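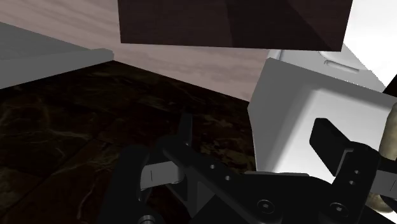
Black gripper facing a white appliance, marble-patterned floor.

Ticket 775
Product: Drusent wireless timing, two-beam set (start and finish)
Site: Fenwood, outdoor jumping ring
Opened: 2023-11-20
Status: open, watching

Subject: Clock stops in the middle of a round, no horse anywhere near the finish

Hi all,

I run the timing desk at Fenwood for our schooling shows and I'm at my wits' end with the finish beam, so please bear with me, this is long. I was told to put everything in one ticket and keep adding to it, so that's what I'm doing!

What happens: horse goes through the start, clock starts fine, horse jumps three or four fences, and then the clock just stops. The console says FINISH and shows a time of something silly like 19 seconds while the poor kid is still on the way to the oxer. We had four of those at the last show. I had my stopwatch going each time (thank goodness) so we used hand times and the judge was very nice about it, but it's a jumper class and people care about their hundredths. In the jump-off the top two were close enough that I really didn't like handing out ribbons off my thumb.

Setup, so you have it:

Start beam on the short side by the in-gate, finish beam on the far long side. It's 232 feet from my desk to the finish post, I ran the wheel over it. Emitter on one standard, reflector on the other, both about chest height on a horse. Console firmware is whatever it shipped with, I didn't know you could update it. Scoreboard is a Namboodiri, the older one with the red digits, hooked up by cable to the console. Time allowed was 65 seconds for the course in question, if that makes any difference to the settings.

Things I tried before writing to you:

Fresh batteries in both beams. No change.
Cleaned the lenses and the reflectors. They were filthy, I'll admit it. No change that I could see.
Turned everything off and on again, in the order in the manual and then in the wrong order out of spite. No change.
Swapped the reflectors between start and finish. No change.

What do I do next?

Reply from Jacobus Mnguni, Drusent support

Thanks for all the detail, that saves us a round of emails. Two things can stop a clock early on this set: the beam is being broken or losing its reflector for a moment, or the console is hearing something that it takes for the finish signal. Let's split those first. Please put the set up as you would for a show, start the clock by walking through the start, and then leave it alone for ten minutes. Do that with the finish beam switched on, and again with the finish beam switched off. If the clock stops with the beam off, we look at radio. If it only stops with the beam on, we look at alignment and the post. Please also send me the lockout value from the Setup menu, page 2.

My update

OK, did it this morning before the barn got busy. I used my phone timer for the ten minutes.

Finish beam on: clock stopped after a bit under three minutes. Nothing in the ring but me and I was sitting at the desk with my coffee.
Finish beam on, second go: ran the whole ten minutes.
Finish beam on, third go: stopped at about six minutes.
Finish beam off: ran all ten.
Finish beam off, again: ran all ten.

So it's the beam and not some ghost on the radio, right? I was kind of hoping for a ghost.

Lockout on page 2 says 600. I have no idea what that means or whether I'm the one who set it. The person who ran this desk before me liked to fiddle with menus, and she left no notes.

Reply from Jacobus Mnguni

Right, that points to the beam. The lockout is in milliseconds. It's how long the console ignores a beam after it has been broken once, so that a horse's legs and tail don't register as several crossings. It won't cause an early stop, so leave it where it is for now. Please check the finish standard itself: is it steady if you push it with one finger, and is the emitter bracket tight on it? There is also a signal bar on the back of the emitter, under the rubber flap. Tell me how many bars you get and whether the number moves.

My update

There's a rubber flap! I've had this thing for two seasons and I never once lifted that flap.

Start beam shows five bars and sits there. Finish beam shows two, sometimes three, and when I leaned on the standard it dropped to none and, yep, the console beeped and logged a finish. So I can make it do it on purpose now, which I was way too happy about.

The bracket was tight. The standard is the problem, or one of the problems. It's one of our old jump standards and one foot has worn down, so it rocks. On the far side of the ring the footing is also deeper, especially right after it's been dragged, and I think the whole thing settles as the morning goes on. That would fit with the first class being fine and the trouble starting later, but I didn't write down the times, so don't hold me to it.

I moved the finish to a pair of better standards, scraped a flat spot for the feet and re-aimed it with the flap up. Got four bars, then five when I turned the reflector a hair toward me. Ran the ten-minute test three times and it made it through all three.

Then I had one of our boarders trot Clollau through it (he's a big old gray gelding who will go through anything if there's a peppermint at the other end). Eight passes, eight clean finishes. He did knock the reflector with his stirrup on pass five — well, his rider's stirrup — and I had to re-aim. So my question is, how wide should the gap be? I have them about as far apart as a wide fence.

Reply from Jacobus Mnguni

Good work, and the flap surprises a lot of people. You can go wider without trouble as long as you keep four bars or better. Set the gap so that a rider drifting a little on the way home doesn't clip either side, then check the bars again. A sandbag over the foot of each standard helps a lot in deep footing. Please don't tape the emitter straight to the wood, since it makes it hard to re-aim between classes. I'd like to keep this open until you've run a full show on the new setup.

My update, after the weekend

Ran a full day. Sandbags on all four feet, gap opened up by a good stride, bars checked before every class (I've put it on my list right under "find pen").

Early stops: one. ONE. But I know what that was, a dog got loose from the trailers and went right through the finish while a pony was on course. I don't think I can send you that one to fix.

Missed finishes: none.

There's still something a little odd, though. Twice the Namboodiri board froze on the time from the round before while the console was showing the right one. Both times it caught up when the next horse started. Results were fine because I write down off the console, but the parents were looking at the board and I had a small line of people at the desk. I wiggled the cable and nothing happened. Is that yours or do I have to go bother the scoreboard folks?

Reply from Jacobus Mnguni

Glad to hear it, dog aside. The board freezing could be either end. On page 4 there is a setting called Hold, which keeps the last time up on the board until the next start. If that's on, the board will do what you describe whenever the start is armed late. Please see whether it's on and tell me. If it's off, try a different cable before you call anyone. While you're in there, the firmware number is on page 5, and I'd like that too.

My update

Hold was ON. I turned it off. I'm blaming the menu fiddler.

Firmware says 2.1. If there's a newer one I'd like to wait until we're done for the season before I touch it, if that's all right with you. We have nothing on the calendar between the next show and February, so I could do it then with the heater going in the office and not in front of thirty ponies.

I've ordered a spare cable anyway. Leaving this open until I've got one more show behind me, and I'll write down the times if it stops again.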